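Stemis Power Window Kit, 2-Door

I put this kit in my own truck before I'd sell it to anybody, and I love it! You get two motors, two regulators, the switches and a harness that's long enough (the old one never was). It fits most flat-glass doors, and the arms trim down with a hacksaw if yours are shallow. My first door ate up a whole Thursday evening, the second went way quicker.

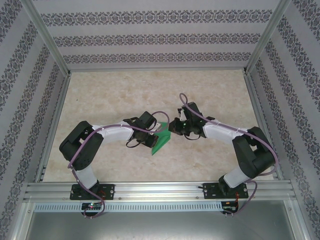

Grease the tracks before you bolt anything up, okay? Part no. 501, $144 a pair. Curved glass takes the 101 kit. Questions, ask for Blažena.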